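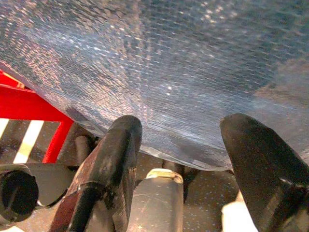
So for my project I picked sleep, mostly because I wasn't getting any. My question was pretty simple: do students who put their phone in another room at night fall asleep faster? I made a survey and sent it to both dorms at Drerdale, and 238 people opened it. Of those, 207 finished the whole thing (thank you, whoever you are!).

We use cookies to improve your visit. Accept | Settings

I also kept my own sleep diary in September, and Nesma Abdel Rahman let me use hers, so I had two to compare with the survey.

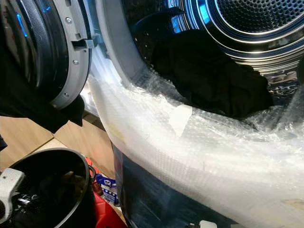 The biggest surprise was the phone answer. Only 79 people said they leave it outside the bedroom, and they did report dozing off sooner. But they also drank less coffee after dinner, so I can't really say which one did it. Ms. Dufour warned me about that back when I wrote the questions, and I should have asked about naps too.
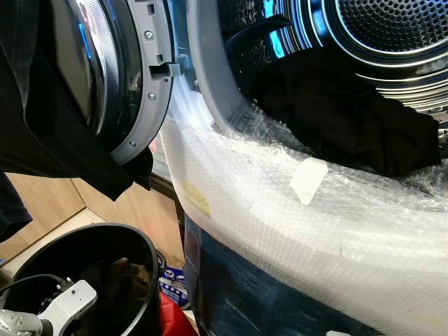

Would I run the survey the same way again?
I'd keep most of it but send it out in the middle of the term, when people aren't cramming for finals and their nights look more normal.

Contact | © Drerdale Student Projects | Back to top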